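Brokenlow clothing rental house teaches its hanger work to machines

Brokenlow, the company that rents and cleans work clothing for hotels and clinics, will let robots take over part of the hanger sorting at its main site from May. The management informed the staff on February 13, 2026, in a meeting which lasted longer than planned and in which most questions were about shifts and pay.

The site employs 74 people. Eleven of them work in the hanger room, where returned hangers are checked, turned to the same direction and put into baskets for the dressing line. On a normal day 3000 hangers pass through this room. It is light work, but it is repeated all day, and for years workers have complained of pain in the wrists and in the neck.

The robots do not come with this skill. They must learn it from people, and for this reason some employees have spent part of their working time since autumn at a training table. They hold a gripper in each hand and move hangers with them, and the movements are recorded. Lisetti, the firm which supplies the system, uses the recordings to prepare the software.

Hanneke Bosman has worked in the hanger room for many years and was one of the first to try it. In the beginning she was slower with the grippers than a new colleague on the first day, she said. With her fingers she feels if a hanger is turned the wrong way. With the grippers she must look at it and think, and after one hour she is tired in a different manner than before.

Employees at the table work in blocks of 90 minutes and afterwards return to their usual place. They receive a supplement for these hours. The amount was agreed with the works council, but it was not made public. 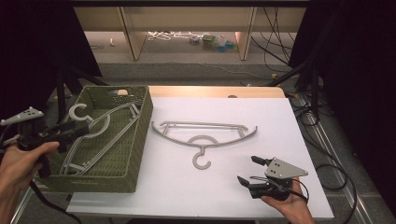
Liesbeth Van Acker finds that the supplement does not answer the main question. Whoever teaches a machine to do her own work, she said at the meeting, should know in writing what she will do the year after. She asked that the recordings be treated as part of the job and paid in a fair way also when the training period is over, and she received long applause for it.

The management promises that no permanent contract will end because of the robots. Of the people in the hanger room, four will stay there to supervise the machines and to handle the damaged pieces. The others will be offered places in repair and in customer delivery, with training during working hours. For temporary workers there is no such promise. Their contracts run out in summer, and it is still open how many will be renewed.

Toon Van Leeuwen, who leads the site, said that the dressing line has waited for hangers too often in the past winter, and that the company could not find enough people for the early shift. He expects that the robots will first work only at night, when the room is empty.

The works council wants to see the results of the first weeks before it agrees to daytime use. It also asks for a rule on how long the recordings of employees may be kept by Lisetti. A second meeting with the staff is planned before the machines are delivered.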